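Progress report to the Buteck Fund
Sarneo Adult Reading Circle, August
Prepared by Antonina Harasym, program coordinator

Dear Mayuree and everyone at the fund,

First of all, thank you for your patience with my last few emails, which I know arrived in bits and pieces and sometimes with the wrong attachment. I promised you a proper account of how the reading circle is getting on, and now that the summer term is behind us I can sit down with a pot of tea and give you one.

Enrollment

We closed the term with 21 learners on the books. The evening group has grown the most, and it is a lovely mix: people who left school early, people who read very well in another language and are starting over in English, and one grandfather who has decided he would like to read the sports pages without asking his daughter. The morning group is smaller and quieter, and I think they like it that way. Three learners left us during the term. Two of them found work with hours that clash with ours, and the third moved out of the area and has been in touch with a class closer to her new home.

Sessions and materials

Each session runs 90 minutes, with tea in the middle. We had planned on an hour, as you may remember from the proposal, but people kept staying on to finish a page, and it seemed silly to keep pretending. Oranuch Somboon rewrote the session plans around the longer time and they are much better for it. She has put a read-aloud stretch at the beginning, when everyone is fresh, and moved the writing to the second half.

The Rimia readers you paid for came in June, a little later than we hoped. The short stories are very popular. The workbook that goes with them is less so, I'm afraid. The print is small, and some of the exercises feel as if they were written for children, which our learners notice right away. Oranuch has been making her own pages instead, using bus timetables, recipe cards, letters from the school, the back of a medicine box and so on. We would like to spend what remains of the materials line on large-print paper and a decent laminator, if you are happy with that. The change would not move any money between budget lines.

Tutors

We have 2 paid tutors, Oranuch and Spyros Vukadinović, and both have agreed to come back in the fall. Spyros took over the spelling table in July and has turned out to have a real gift for it. He never hurries anybody. I sat in one evening and watched him spend a long while on the word "neighbor" with a woman who was quite ready to throw her pencil across the room, and by the end they were both laughing so hard that the next table asked them to keep it down!

Tutor training was supposed to be finished by now, and it is only half done. The trainer at MacLeish had to postpone the second day and we are waiting for a new date. I will write as soon as I have one.

Reading outside the classroom

This was the part of the proposal your board asked the most about, so let me give it some room. The idea was that people would practice on the words they meet on an ordinary day: shop signs, forms, washing instructions, notices in the lobby. Every learner has a pocket notebook, and whenever a word gives them trouble they copy it down and bring it in. We start the second half of the session with whatever is in the notebooks.

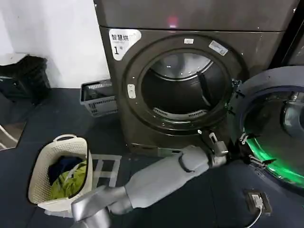 The notebooks have filled up faster than I expected. "Prescription" came in from several people at once, and so did "receipt," with a good deal of grumbling about the p. Uthai Phetsri, who joined us in the spring, brought in an entire parking notice copied out in capitals, and we spent most of an evening on it. He has since written his first letter of complaint. I have read it, and it is very firm and very polite.

What has not worked is the home reading log. People fill it in the night before class, or they forget it on the bus, and it tells us very little. We would like to drop it and rely on the notebooks, together with the short one-on-one chats that Oranuch holds at the end of each month.

Next steps

We open again in September with both groups. I am talking with the library about borrowing their side room for the morning learners, who find the main hall echoey. There is also a waiting list for evenings, and I would be glad to talk with you about whether a third tutor is possible before the winter. The expense sheet will follow separately, once I have the last printing bill.

With warm thanks from all of us,
Antonina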